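Ticket 1529 - Shared bench, Ternent workshop: loose plastic on the table and nowhere to put small parts
Status: Resolved, with one item carried over
Opened by: Sointu Lahtinen
Assigned to: Junpei Sekiguchi
Category: Benches and furniture
Opened: Nov 29, 2025

Problem as reported (Lahtinen)

The wooden bench by the windows keeps filling up with clear plastic. It's a mix of packing pieces and the shells that small parts come in. On the light wood it's hard to see, and people put their pens and parts down on top of it. Twice now I've swept the lot into the garbage and then had to go back through the bag, once for a coupling and once for a bag of M3 washers that had come with the Skistel order.

I'd like a fixed spot for small items, a bin close enough that people use it, and some agreement on what gets thrown out. I don't mind doing the tidying but I can't tell from looking what's still needed.

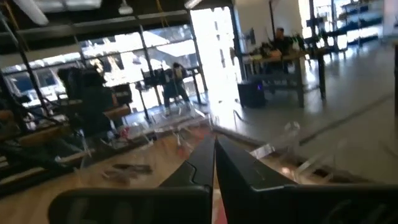

I asked at both desks and was told the clear pieces were being kept in case something had to go back to the supplier. Going by the packing slips, the return period on the Skistel order is over. The Wiltville order is still inside its period until January, so those shells do need to be kept, but they don't need to be kept on the bench.

Reply 1 (Sekiguchi)

Thanks, I've had a look. Three questions before I change anything.

Does anyone need the clear shells for storage, or only for returns? Are the pens supposed to live at the bench or do they drift over from the desks? Is the bench wiped down at the end of the day or only when somebody notices?

Reply 2 (Lahtinen)

Returns only, as far as I know. A couple of people use the deeper ones as trays, which is fine by me if they're labelled. The pens drift. Wiping is when somebody notices, so mostly me.

Reply 3 (Sekiguchi)

Tried a cardboard tray at the back of the bench first. It was full of plastic by the next morning, and there was a sandwich wrapper in it. Took it away again.

Second try was to sort everything into keep, return and garbage. The Wiltville shells went into a carton marked with the order number and the carton went into cupboard 6. The Skistel plastic went to recycling, apart from the pieces with foil glued on, which our pickup doesn't accept - those went in the garbage. I checked each piece for parts before it went out and found one spring and two set screws. They're in an envelope on Sointu's desk.

For small parts that are in use, please use a clear container with open sides up, so the contents can be seen without picking it up. It stays on the bench. If it's full, empty it before starting a second one.

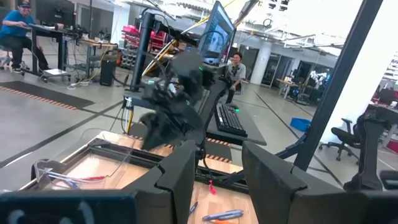
Bench by the keyboard and monitor: small red item in the clear container, pens on the wood.

Pens can stay if they're being used for labelling. I've left them alone for now. Any others should go back to the desks when you do.

Reply 4 (Lahtinen)

Much better to work at. Two things left over from my side.

The bin. If you're at the bench with your hands full you won't walk far for a scrap of plastic, you'll put it down. Could we get a small one that hooks on under the table edge?

The wipe-down. I'd like it written on the sheet by the door, with the dry cloth first and then the damp one. The wood has a couple of rings on it already and I'd prefer not to add to them.

Reply 5 (Sekiguchi)

Wipe-down is on the sheet. Cloths are on the hook next to it, grey for dry and green for damp.

I've asked for a hook-on bin from Tsuchiya, part 274 in their catalogue. It's on back order. Keeping that part open under this ticket number so it doesn't get lost, and closing the rest.

Note for whoever picks this up: the carton in cupboard 6 can be flattened once the Wiltville return period ends. Check with Sointu first.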